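January, workshop notebook, Moldale

Damp again in the back store. Meter on the north wall gave 298 on the relative scale at skirting height, much lower at shoulder height and nothing of note above the window. Same pattern as the last two entries, so I am no longer treating it as a bad reading. The wall is wettest in the bottom strip and dries out as you go up. Paint is lifting in the corner by the door and there is a white bloom on the brick where the plaster came off in the autumn.

Went outside and looked at the ground. The gravel has crept up over the years and is now above the damp course for most of the length of the wall. Dug a trial hole by the downpipe. Gravel, then black silt, then an old clay gully packed solid with leaves. Poured two buckets down it and the water stood there for the whole tea break.

Plan is to clear the gully, rod the pipe towards the road and lower the gravel along the full wall. Wisumel quoted 1303 for doing the lot with a small digger. Dririlance quoted 903, hand dig only, and they want us to get rid of the spoil. I lean towards the second, as the digger would have to come over the slabs and three of those are already cracked. Neither price includes replastering.

Ran the dehumidifier overnight with the door shut. The tank was full by morning, so it had cut out at some point and I can't say when. Needs the hose fitted and run to the sink before the next go. The hose is in the blue crate with the garden fittings, or was. 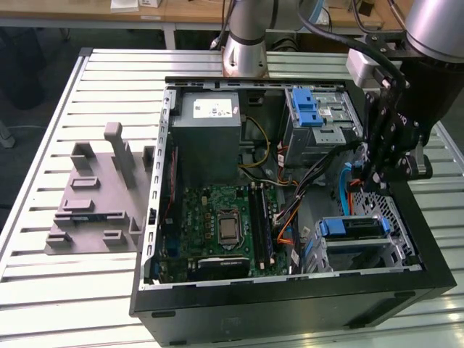 Stock in the back store is the more pressing matter. Paper goods on the bottom shelf have gone wavy and two boxes of envelopes have stuck themselves shut. Moved all of it to the upper shelves in the front room and left the lower 6 inches of the racking bare so air can get behind. The bench in there is aluminium with a slatted top, and I would like the same sort of surface for the store in place of the chipboard, which has swollen at both ends and holds water underneath anything you stand on it. Rind do slatted shelving in the lengths we need. Asked them for a price with feet that lift it clear of the floor.

Things not to do, for whoever picks this up: do not paint over the bloom. It was painted over once before and came straight through. Brush it off dry and sweep up, no water. Do not put the heater against that wall either. It dries the face and leaves the middle of the brick as it was, and the plaster blows sooner.

Took the skirting off in the corner. Back of it soft for about a foot, sound after that. No sign of dry rot, no threads, no mushroom smell, just ordinary wet timber. Cut out the soft part and left the gap open. Put the good length behind the door with its screws taped to it.

Next readings at the same five pencil marks, same meter, before the heating comes on at 7 am. Marks are at skirting, knee, waist, shoulder and window sill. The waist one has rubbed off twice so I have put a bit of masking tape beside it.

Still to do: ring Dririlance, ask whether they rod the pipe as part of the price or only clear the gully. Find that hose. Order a bag of lime plaster once the wall is down below the amber line, not earlier.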